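Brundari T-Bar Key and Jewelry Stand: Review

Rating: 4 out of 5

The Brundari T-Bar is a tabletop stand for keys, bracelets and necklaces. It consists of an oval tray with a raised edge, one vertical post at the back, and a horizontal crossbar with pegs on the underside. The finish is black throughout. The review unit was bought at retail and has been in daily use since August.

Assembly

The stand ships in three parts: tray, post and crossbar. The post attaches to the tray with one screw from below, and the crossbar seats on top of the post with a second. A hex key is included. The instruction sheet shows the crossbar centered but gives no torque guidance. Hand tight plus a quarter turn was enough to stop the bar from rotating.

Dimensions and weight

Measured height from table to crossbar is 300 mm. The tray is 191 mm on its long axis and 93 mm on the short one. The manufacturer's sheet gives the same height and rounds the tray figures up.

Stability

With a post at the back of the tray, load position matters. Keys hung near the post have no measurable effect. Keys hung at the far end of the crossbar put a sideways moment on the post, and the bar dips slightly under a heavy ring. The stand did not tip in normal use. It did slide on a smooth tabletop when a ring was pulled off sideways – lifting straight up avoids this. Stick-on rubber feet would help, and none are supplied.

Pegs

The pegs point down, so they do less retaining than an upturned hook would. A wide split ring goes on and off easily with one hand. Thin necklace chains are less secure and came off twice when the table was bumped. Anyone buying mainly for jewelry should look at the Cekine stand, which has upturned hooks and a shallower tray.

Tray

The raised edge is the best feature. A bunch of keys with a couple of charms on it hangs low enough to reach the tray, which takes part of the weight off the bar and cuts down on swinging. Coins and rings placed in the tray stay there. The drawback is dust, which shows on the black surface within a day or two. A dry cloth removes it.

Compared with

The Dinsa wall rail holds more sets of keys but requires drilling. The Cekine is better for chains and worse for bulky key rings. For one or two sets of keys near a door, the Brundari is the more practical of the three.

Pros: quick assembly, useful tray edge, one-handed access
Cons: no feet, downward pegs, shows dust

Related reviews
Cekine Hook Stand, Small
Dinsa Wall Rail: Six Months On
Firer Desktop Valet Tray
Entryway Storage Under One Foot Wide

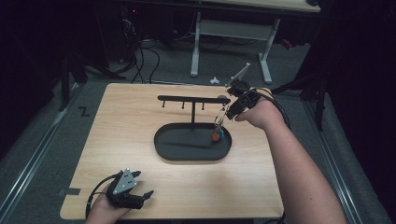

Keys at the right end of the crossbar, with the charms down in the tray.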